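Grasomero Bamboo Bed Mat

We've carried the Grasomero for two summers now and it's still the thing we get the most happy emails about! If you've never slept on bamboo, the first night feels a little odd (firm, smooth, a bit like lying on a cool floor), and by the third night you won't want your cotton pad back.

The slats are joined on a fine cord so the mat bends with the bed and rolls up for storage. It goes straight over your fitted sheet or right on the mattress, whichever you like. Side sleepers usually add a thin cover on top.

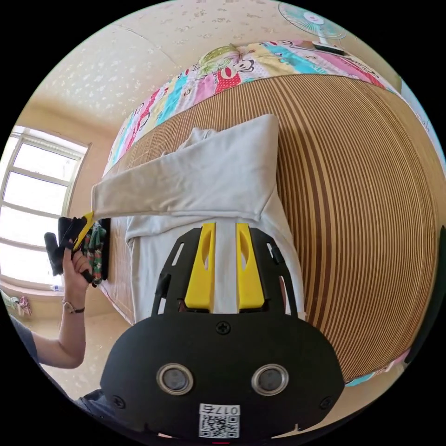
Sizes run from the Posto (twin) up to the Calvo (queen), and both come with the same stitched border. The Calvo weighs 11 pounds, so get somebody on the other side of the bed when you unroll it. It may curl at the corners at first. Leave it flat overnight and they'll settle.

New for September 2025: the Zemska edge, a softer binding that doesn't catch on pajamas. We love it! Add $7 to either size.

Lots of people keep theirs on into November with something warm on top, and it works great that way too. Just shake it out when you change the bedding.
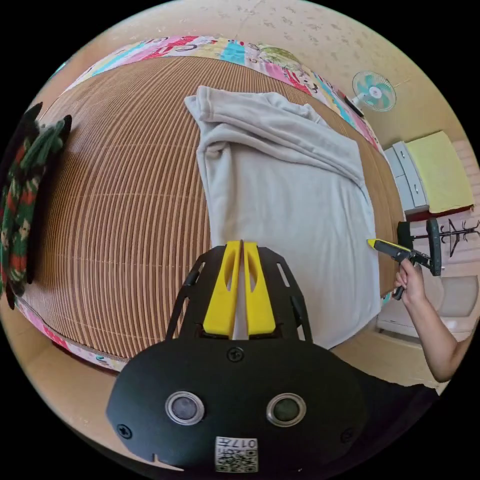
Care

Wipe with a damp cloth and dry in the shade. No washing machine, please, and no bleach. Roll it along the slats, never fold it across them.

Ordering

Posto, item 353
Calvo, item 433
Zemska edge available on both
Storage bag included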